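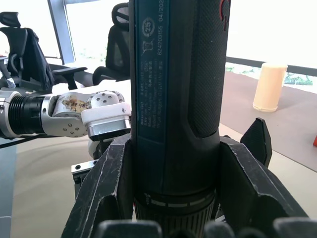
Bosch GO cordless screwdriver, label side. The collar with its row of white dashes is near the bottom, above the ribbed section.

Reading and recording the label on a small cordless screwdriver

Tool register how-to, Midlow bench shop
Maintained by Yolanda Arroyo
Last revised 2026-08-01

This page covers how to take the identifying details off a pen-style cordless screwdriver and enter them in the tool register. Use it when a tool is issued, returned, sent out for repair or retired. The same steps work for most straight-bodied drivers. Pistol-grip tools have their own page.

What you need

A desk lamp that can be moved
A magnifier, 3x or stronger
A dry lint-free cloth
A register card or the register spreadsheet
A soft pencil

Before you start

Set the direction switch to its locked position if the tool has one. Remove the bit. If the tool is charging, unplug it. Wipe the label with the dry cloth only. Solvent cleaners can lift pale ink from dark plastic, and a label that has lost its print can't be replaced from stock.

Step 1. Find the label

On the screwdriver shown, the label is a long rectangular panel running along the grip, beside the textured rubberized area. The print is small and light on a dark ground, and the lines run the length of the tool. Turn the tool on its side to read them.

Step 2. Light it from one side

Put the lamp low and off to the left. Light from directly overhead reflects off the panel and washes out the smaller characters. Tilt the tool until the whole line is readable before writing anything down.

Step 3. Copy the model number

The model number on this tool begins 3 601 JH. Copy the full number from the tool in your hand, including the spaces. Do not copy it from the box or from another card. Two drivers with the same name on the body can carry different model numbers, and spare parts are ordered by number.

Step 4. Copy the number string

Near the top of the label is a separate string of digits with a slash in it. The part readable in the photo is 62420355 04/202. Enter the string exactly as printed, slash included, and finish the last group from the tool itself. Leave the "date" column blank unless the purchase record gives a date. Do not work one out from the string.

Step 5. Note the disposal marks

Two symbols matter for the retirement column:

Crossed-out wheeled bin: the tool does not go in general trash. Enter E for electrical return.
Small circle with a number inside: copy the number. On this label it is 25.

Both are printed in the same pale ink as the text and are easy to miss on a worn label.

Step 6. Record the condition

Check the grip texture, the collar markings and the ribbed section in that order. Enter 1 for clean and legible, 2 for worn but legible, 3 for not legible. A tool rated 3 on the collar goes to Skokusley for inspection before it is issued again.

Step 7. Assign the shop number

Take the next free number from the register. The small driver block runs from 1066 upward. Write the number on a tag and tie it to the storage case. Do not engrave the body or put a sticker over the label.

Sample entry

Shop no.: 1066
Type: cordless screwdriver, straight body
Make: Bosch GO
Model no.: copy in full, begins 3 601 JH
Disposal: E, 25
Location: drawer 17

Common errors

Letter O entered for zero in the model number.
Slash dropped from the number string.
Shop number entered in the model column.
Label taped over to protect it. Tape yellows and pulls the ink when removed.

Cards filled in before February use the old column order. Leave them as they are until the tool next comes back to the bench, then copy the details to a new card and file the old one behind it.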